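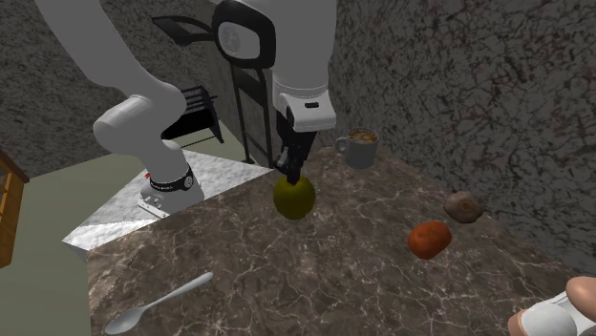
We need a person who likes finding out why things break. Last month our grip controller let go early on 221 of 3,628 simulated pick runs, and in every one of them the log said the fingers were still closed. Mostly it was small round stuff. A green fruit held just over a marble counter with a mug of what looks like coffee close behind it is the kind of pick we mean - low height, narrow fingers, something breakable in the neighborhood. Nobody gets hurt in a simulator but the same code is due to run on the real arms at Kendelport, and it is not going there untill this is understood.

Posted by Abena Ayaaba, Nomport, April

Print this page | E-mail this page

JOB: Fault investigator, robot handling (contract, 6 months, may extend)

Where: Nomport office, two days a week at the Kendelport test hall once we get that far. Remote OK for the first stretch if you can keep our hours.

What you'd do
Go through the bad runs. All of them, not a sample. Sort them by what let go and when. Reproduce the early release on demand, which so far we can't. Kane Sutcliffe suspects the contact model, Aroha Doolan suspects the force reading goes stale when the wrist turns. They can't both be right, or maybe they can. You'd have both of them to talk to and a free hand to prove either one wrong.

Then write it up in plain words. The report goes to Keith Mahuika, who signs off on anything that moves near people, and he will send it back if he can't follow it.

Also - the hold alarm. It did not fire once. Seperate problem, we think. Yours as well.

What we need from you
- Real time spent on failure analysis. Robots nice, but elevators, packaging lines, medical pumps, all fine
- Python, and enough C++ to read somebody else's
- Comfortable with logs that disagree with each other
- Willing to say stop. The last release went out to the test group with this in it and two people had doubts they kept to themselves

Helpful but not required: physics engines, gripper hardware, any work on safety cases. We use Zosar for the run records. You won't know it, we'll show you.

No degree requirement. Pay band is on request, ask in your first message and you'll get a number back.

The team
Small. 7 of us on handling, Ifeanyi Ajayi leads. Daily call at 9:30, short. No on-call for this job.

How to apply
Send a resume and one page on a fault you chased down. What you thought it was first, what it was in the end. Take out client names if you have to. No cover letter please. Mark it COSGROVE, that's the project name, or it lands in the general pile.

We start reading Monday and will talk to people as they come in, so don't wait. First talk is half an hour with Ifeanyi. Second one you get a set of logs and an afternoon, paid.

Questions about the work to Ifeanyi, about contracts to Abena.

Last updated: April, start date changed to "as soon as you can"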